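## Desk surface, second pass

The desk top was due for refinishing in September and got it in September, which is a first. Notes follow, mostly so that I can find the grit sequence next time.

The top is a single panel, bought second-hand from Géza Kun when he closed the Fallholm workshop. He had put a film-forming varnish on it years ago. It had gone cloudy where the forearms rest and had one ring from a mug. The underside was never finished at all, and I have left it that way.

Sequence as carried out:

- Old varnish removed with a card scraper, working with the grain.
- Sanded at 120, then 180, then 240, by hand on a cork block. Vacuumed between grits.
- Wiped down with white spirit and left overnight.
- 2 coats of Clerine hardwax oil, applied thin with a white pad, 4 hours apart.
- Light rub with a grey pad, then a third and last coat, buffed off after ten minutes.

Total oil used was about 300 ml, including what stayed in the pads. The tin claims more coverage than that, but the first coat on bare wood takes whatever it is given.

The area I was worried about was the knot. The grain curves round it, so there is no single direction that counts as "with the grain", and a scraper held flat will lift fibres on one side or the other. I stopped scraping short of it and did the rest with 240 only. It has come out slightly darker than the surrounding wood, as end grain and near-end grain usually do with oil.

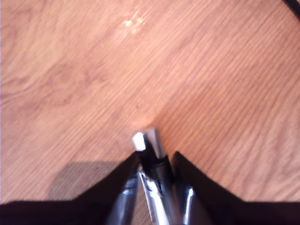

*Knot after the last coat. The sheen is most obvious where the light catches it.*

I had expected a duller result. The oil is sold as satin, and in flat daylight it is, but under a lamp there is still a definite bright spot. Kristýna Procházka, who has used the same product on a worktop, tells me it drops back over a couple of months. If it doesn't, a further rub with the grey pad should take it down. I would not use wire wool here — fragments stay in the pores and can leave black marks later.

Colour is warmer than before. The old varnish had a grey cast that I had stopped noticing, and without it the paler stripes read more clearly against the darker ones. Across the right half the pattern is tight and fairly regular, so any cross-grain scratch would show at once. I found two after the first coat and sanded them back by hand, then re-oiled the patch. The join cannot be felt.

The other half of the job was putting things back, and that has been done with less discipline. The monitor stand has a flat base, so it went on first, with felt underneath. The felt is self-adhesive sheet from Leemans, cut with a knife and steel rule. Rubber feet are best avoided on fresh oil, as some compounds soften it and leave a print.
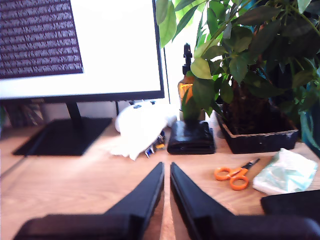

Small items are the harder problem. Anything with a metal edge will mark an oiled surface in its first weeks, and small tools are the worst for it. For the moment the rule is that such things sit on cloth or go in a drawer. I have a Someo desk mat on order, 600 mm by 300 mm, and the controller and the odds and ends can live on that once it arrives. The folded black item can stay where it is, having no hard corners.

Cables are next. One hangs straight down behind the monitor and I would like it clipped to the stand's neck, out of reach of a duster. Adhesive clips will go on the stand only. The back edge of the desk stays clear until the oil has hardened fully, and the maker's sheet is vague on when that is.

Cleaning until then is a dry cloth, or a barely damp one for anything that sticks. No spray polish, as the silicone in it makes any later coat of oil a nuisance to apply. The remaining oil has been decanted into a smaller jar, filled to the brim to keep the air out, and labelled with the grit sequence.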